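Another dishwasher powder that does everything

So Meltlow has landed on the shelves at Marinho, and the display by the door says you can stop rinsing your plates for good. We've heard that one before. We heard it when Furkora came out with its little green pouches, and half the people on our street went back to their old box within a month.

The claim this time is that one scoop takes off baked-on cheese, egg yolk and tea stains on a short cycle. The tub is 700 grams and is supposed to last 26 washes. Do the division and you get a scoop of nearly 27 grams, but the scoop in the tub holds a good deal less than that when you level it off. Either you're meant to heap it or the tub lasts longer than they say, and when did a soap company ever undersell its own tub?

I ran it for two weeks in our old Tetitz, which is no beauty but drains fine and gets its filter cleaned every Sunday. Glasses came out well. Plates came out well too, but they mostly did before. The lasagna dish came out with the same brown ring it has had since the winter, and the inside of the teapot looked exactly as it did going in.
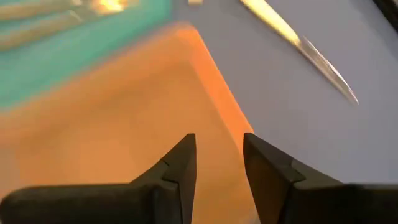

Do you need to rinse before loading?

Scrape, don't rinse. Bones, rice and lemon pips go in the trash, and the rest can go in as it is if you run the machine the same day. If it will sit overnight, use the rinse-and-hold setting, if your machine has one.

That was true with the cheap powder as well – so I'm not sure what Meltlow thinks it has changed. The tub says "new action" twice and never says what the old action was. There's a phone line for questions. I waited through the music and was told to try a second scoop, which would cut those 26 washes down to 13 pretty fast.

If you have hard water, put your money into dishwasher salt first, if your machine takes it. If your spray arms are clogged, poke the holes clear with a toothpick. I'd try both before buying any tub with a starburst on the lid. Marinho still has the plain store powder on the bottom shelf, behind the sponges, and I've gone back to it.

Last updated: March

Contact us | Copyright Household Notes newsletter | Back to top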